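Minutes - Toiletries Kit Group, Clornudow

2020-05-26

I took the notes again, so blame me (Blagoje Popescu) for any mess in them!

1. Last minutes. Agreed, with one fix - I had written 42 kits for the Mujić hostel and it should be 52. Sorry, all.

2. Toothbrushes. We spent far too long on this one, but it was fun. The light blue brush with white bristles got the most love, mainly for the ridges on the handle, and I said I'd happily use one myself.

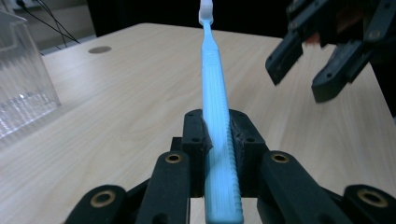

Purnard will hold the price if we order 300 in one go. Agreed, and I'm to place the order. We also talked about whether to add a travel cap to each brush and ended up split, so that goes on the list for next time.

3. Packing. I like a clear container on the table with the brush going in first and the small stuff after it, and most people were happy with that. Someone wanted paper bags (cheaper, yes, but they rip when the soap leans on the corner, and we all remember November).

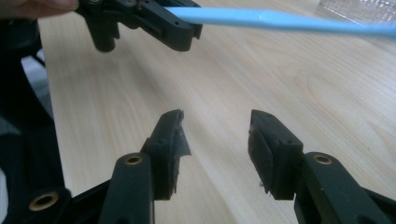

So we stay with clear plastic until the current lot is used up - 17 packs still on the shelf at my place - and then look at the Prorico price list again. I'll bring it along.

4. Table layout. Please keep the container next to you while you pack and leave the rest of the tabletop free. It goes so much quicker!
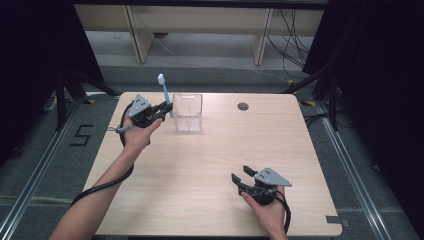 Toothbrush and clear container at the packing table

5. Any other business. Washcloths: still waiting on a reply from Mujić. I'll call them again.

Actions: me - brush order, price list, washcloth call. Everyone else - think about caps.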